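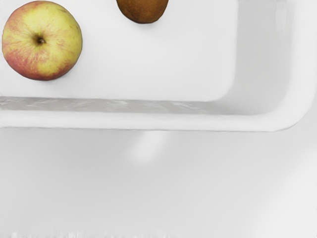 Apple on a white tray

Gel polish lifting at the edges after 3 days

Asked by Mercy Mrema, 8 Jan 2021

I get gel on my natural nails at a salon in Narnport. Since September it has started peeling near the cuticle on both thumbs and one index finger. Same tech, same brand. Before that I got two weeks easily. I wash dishes without gloves and use hand cream at night. Should I ask for a redo or try another place?

Kheri Koech
Ask for the redo first. Most salons will fix lifting for free inside a week, but call before you go. Lifting at the cuticle is usually gel touching skin, or cuticle left on the nail plate. Ask her to push back and clean that area, then wipe with alcohol before the base coat. No hand cream that morning. And wear gloves for dishes. Don't pick at it, you'll take layers of nail off.

Sotiris Balaskas
same thing happened to my wife, she went to dip powder

Musyoka Muriithi
Could be the lamp. Older bulb lamps get weak and the gel doesn't cure all the way. Thumbs are often the first to go if they're cured flat with the rest of the hand, they should be done separately. If you get itching or redness around the nail, stop gel and see a doctor.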